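Looking after a kitchen arm and its gripper

Reading time: 3 minutes

Most faults in a kitchen handling cell start at the fingers. Grease and limescale get into the pads, the grip is turned up to compensate, and the jaw drive ends up doing work it was never set for. Ten minutes once a week, with the power off, prevents most of it. We do ours on a Thursday, before the evening run.

Cleaning the fingers

Isolate the arm at the wall and wait for the brakes to hold. Wipe both fingers with a cloth wrung out in warm water and a drop of washing-up liquid, then again with plain water. Do not spray anything at the jaw. Liquid travels along the slide and sits behind the seal, where it turns the grease to paste. Dried starch comes off with a wooden lolly stick. A knife will score the pad, and a scored pad holds dirt for good.

Check the pads while you are there. On the Plamik jaw set a new pad stands slightly proud of the finger. Once it is flush, change both pads, even if only one is worn.

Setting the approach

Wire racks and hinged doors cause more knocks than anything else on the worktop. Thin wire is easy for a depth sensor to miss, so teach the rack as a solid block, including the handles at the ends and anything hooked over the rim. Give the door its own block in the open position, with the handle included. 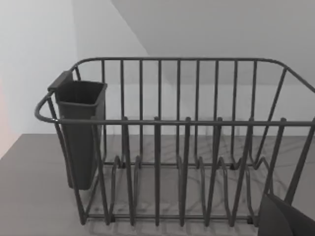
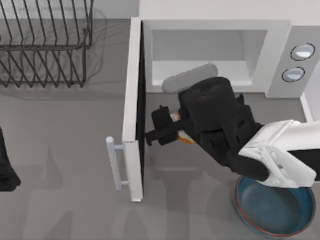 Set the travel speed to 200 mm per second near the rack and the oven, and leave the faster setting for open worktop. Clearance around any fixed item should be 5 mm greater than the widest part of the wrist, measured with the cable fitted – a common omission. If an appliance is moved for cleaning, mark its feet with tape first. Otherwise the whole approach has to be taught again.

Grip force is best set low and raised in small steps with the heaviest item you expect to lift. Our Mesura gauge reads 700 grams at the setting we use for mugs. Write your own figure on a label inside the controller door. Crockery needs less than people expect; if a mug slips, clean the pads before touching the setting.

Grease and joints

The wrist takes a pea-sized amount of food-safe grease at each service. Ours was at 2,639 hours in May when it began to click on the downward turn. The cause was a loose cover screw, and the bearing was sound. Check the screws in order from the base upwards, and use thread lock on the covers only – never on the finger bolts, which have to come out for cleaning.

After any work, run one full cycle at the slowest speed with nothing in the jaw and a hand on the stop button.

Related tips

Descaling the Brandstead steam tray
Replacing a cracked cable guide
Kang controller: clearing a stuck door signal
Which cloths leave lint on sensors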